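# About Gisley Workshop

Gisley is a shared workshop in Brevham, started by Benito Toledo and Teemu Nurmi. We have 5 benches, a small machine room and 2 arm projects on the go.

Benito looks after wiring and power. Teemu writes the control code and keeps the parts list – ask him before ordering motors. Members bring their own builds and share tools.

Open night is Wednesday. New members start with a bench induction.
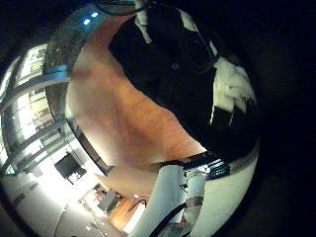

*Wrist camera view during work on the arm, with the wooden surface and windows behind.*

Membership forms are at the front desk.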